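Perry

Perry is an alcoholic drink made from the fermented juice of pears, in much the same way that cider is made from apples. It may be still or sparkling, dry or sweet, and it ranges in color from nearly clear to a deep straw gold. People who come to it from cider often expect a close cousin and are a little surprised, for perry tends to be softer and more floral, with a gentle sweetness that hangs on even in the drier kinds.

The word is also used loosely for drinks sold as "pear cider," and there has been a good deal of friendly (and sometimes less friendly) argument over whether the two are the same thing. Many small makers keep the older word for a drink made wholly from the juice of perry pears, and use the newer one for anything made from dessert pears, from concentrate, or from apple cider with pear flavoring added.

The fruit

Perry pears are a group apart from the pears sold for eating. They are small, hard and often so full of tannin that a bite of one raw will dry the mouth for several minutes. That same harshness gives the finished drink its body and its grip. The trees are slow to get going and very long-lived, and an old saying has it that a person plants pears for their heirs. A well-placed tree can grow as tall as a good-sized house and go on bearing for generations.
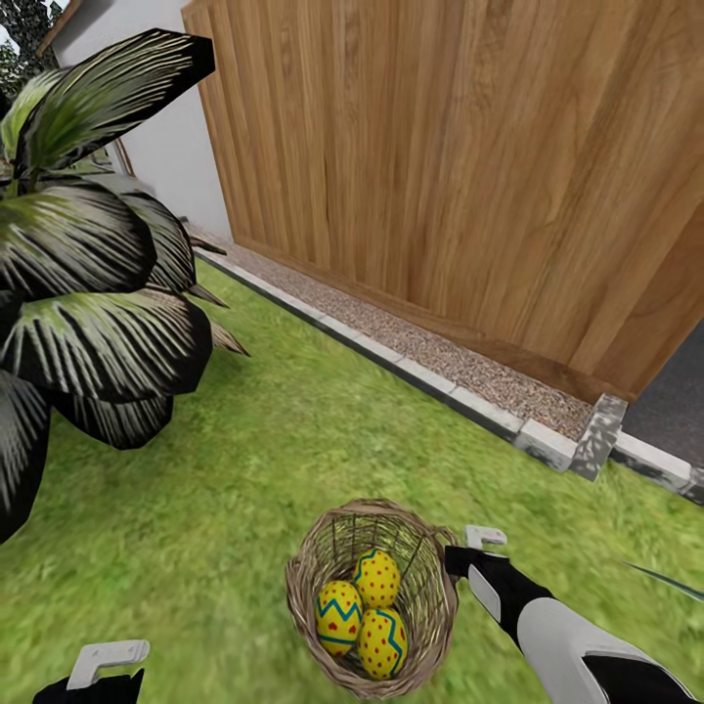
Names are a tangle. A single variety may go by several names within a few miles, and a single name may cover several varieties, so that growers comparing notes have been known to talk cheerfully past each other for a whole evening. Some names point to a parish or a farm, some to the shape of the fruit, and quite a few to the effect of the drink on the person drinking it.

Ripeness is the grower's great worry. Many perry pears rot from the core outward, looking perfectly sound on the skin while the middle has already gone brown and soft. Some kinds must be milled within 2 days of falling, while others keep happily for weeks. For this reason a mixed orchard is rarely picked all at once, and the season can stretch from early fall to the first hard frosts.

How it is made

The pears are washed, milled to a pulp and, for the more tannic kinds, left to stand overnight before pressing. This rest, called maceration, lets part of the tannin drop out, and a maker who skips it may end up with a haze that never quite clears. The juice is then pressed and run into barrels or tanks.

Traditional makers let the wild yeasts on the fruit and in the press house do the work. Others add a wine or champagne yeast for a steadier result. Fermentation is usually slow and cool, and a batch pressed in the fall may not be ready to rack until February or later.

Pear juice contains sorbitol, a sugar alcohol that yeast cannot ferment, and so even a fully fermented perry keeps a touch of sweetness. It also tends to hold more citric acid than apple juice does, and certain bacteria can turn that into acetic acid, the acid of vinegar. Perry is therefore thought the fussier of the two drinks to make, and clean barrels matter a great deal.

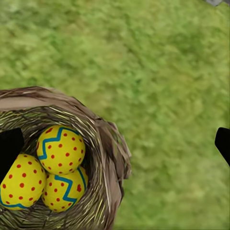
Blending, so common in cider, is done with more caution. Two perries that are each bright and clear may throw a heavy deposit when poured together, and the only sure way to find out is to mix a little in a glass and leave it for a day or so. Many makers prefer to bottle each variety by itself, and drinkers who like to compare one tree's fruit with another's are very glad of it.

Styles and serving

Still perry is drawn from the cask and drunk fairly young. Bottle-conditioned perry finishes its fermentation under the cap or cork and has a fine, lively sparkle. Keeved perry, which is trickier, is made by coaxing the pectin in the juice to form a cap, leaving a clear juice low in nutrients that ferments slowly and stops while still sweet.

It is generally served cool, though too much chill will hide the scent. Hard cheeses, roast pork and plain fruit tarts are the usual companions, and a dry perry goes very nicely with shellfish – a match that deserves to be better known.

Opinions differ on glassware. A letter printed in the newsletter of the Lesar Perry Society set off a correspondence that ran for several issues, the first reply to which read in part:

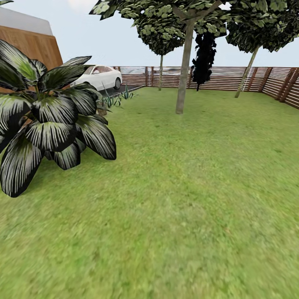
Sima: I have tried it in flutes and I have tried it in mugs, and I will take a plain wine glass every time. The flute looks pretty but you lose the smell of the thing, and with a good pear the smell is half of what you paid for.

The society took no side in the matter, and its tastings still put out both kinds of glass.

Collections and orchards

Because so many old trees stand alone in pasture or at the ends of lanes, varieties can be lost with a single storm. Several growers' groups now take cuttings from these survivors and graft them onto young rootstock. The Zistesitz orchard holds 117 named perry pears, and the smaller Mbwambo planting keeps 9 more that had not been matched to any known name when its list was last printed.

Further reading

"Grafting from Old Perry Trees," Lesar Perry Society Newsletter
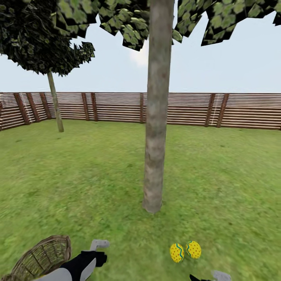
No. 9, February

The article covers the choosing and storing of cuttings in winter, with a short section on fire blight, a bacterial disease to which many perry pears are prone. A companion list of varieties, arranged by time of milling, appears in the same number.

See also: Cider; Keeving; Pear; Tannin; Country wine

Page last revised 2023-01-25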